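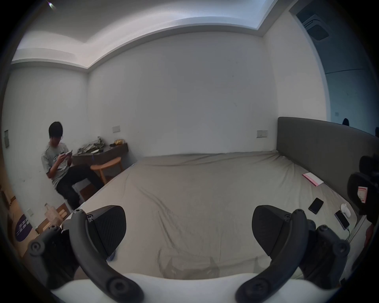
The Bed Is the Biggest Table in the House

People who write about tidy bedrooms usually start with the bed. Make it every morning, they say, and the rest of the room will follow. I have made mine every morning for years and it has never had much effect on the rest of the room. By six in the evening there is a phone on it, a charger, the mail, and whatever bag I carried home.

I think this is fine, and I think the advice is aimed at the wrong thing.

A bed in a small rental is the largest flat surface a person owns. My room in Tillach is 100 square feet, and the rent is 772 a month. The mattress takes up a big share of that floor. To say that it should be used for sleeping and nothing else is to say that I should pay for all that space and use it only with the lights off. People who have a den, an office and a hall table can follow that rule. The rest of us sort our mail on the sheet.

Look at what collects near a headboard: a couple of phones, a cable, a game controller, an envelope or some folded paper, a bag. None of it is trash. All of it gets used sitting down, and the bed is where there is room to sit or to reach from. A game controller kept in a drawer across the room will be back on the mattress in an hour. You can move it every night if you like the exercise.

What I would go after is the packaging. Flattened boxes on the floor and crumpled bags on the desk do more harm to a bedroom than anything on the mattress. A desk under a pile of plastic stops being a desk. The stool slides under it and stays there, and the person who might have sat at it sits against the wall with a phone. I did this for most of a winter. I had bought a wall desk from Gesteck for 550, more than I had paid for the bed, and I used it to store bags I meant to reuse.

Boxes are worse in one way, which is that flattening them feels like finishing the job. It is half the job. In my building the recycling room is down four flights and the bin for cardboard is often full, so I understand why boxes stay. Mine stayed until April. But a stack of cardboard on the floor takes walking space, and in a small room walking space is what you run out of first.

The storage companies would like to sell us a container for all this. Daslow has an underbed drawer for 29 that I bought and returned. It held the cables and the controller well enough, and I had to get down on my knees to reach them.

So my rule is short. Whatever came wrapped around something else leaves the room the same day. The bags go, the boxes go, and the desk is kept clear enough for a bowl and an elbow. The bed can hold what it holds until bedtime, when it all moves to the desk, and in the morning some of it moves back.

The sheet will be wrinkled. I have stopped pulling it straight in the afternoon.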